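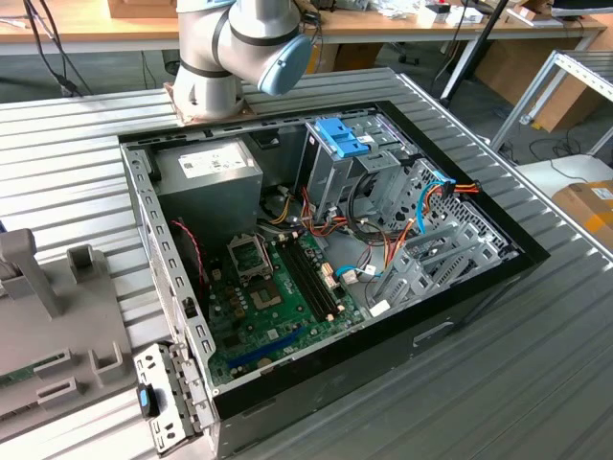

*The old tower on its side with the cover off. Power supply at upper left, drive cage next to it.*

Feb 11, 2018

I finally got going on the computer Joelle gave me. It had been under her desk in the Fletgate office for years and she wanted it gone before the move. I told her I'd take it for parts and maybe build something out of it for Ziad, who only needs a machine for email and his invoices.

The board is an older green one with two black RAM slots and a blue PCIe slot near the bottom. The CPU socket is empty. Joelle thinks Tarek took the processor for another build, and he doesn't remember. A used one that fits is $57 at Koo. I'd like to see the board pass a test before I spend that.

The drive cage has a blue plastic latch on top. Mine was stiff, so I worked it back and forth with my thumb until it gave. Don't pry at these with a screwdriver. I snapped one that way on my last tower and ended up holding the drive in with tape.

The cables took most of the evening. The power bundle crosses right over the middle of the case, and I want it tied back along the side before any memory goes in. I also found a red and black twisted pair by the wall that I haven't traced yet.

Still to do:

- check the power supply with the tester
- order 4 GB of memory
- clean the front bezel bracket and put it back on
- ask Maya if she still has that spare drive

Wilma wants the table back by Thursday.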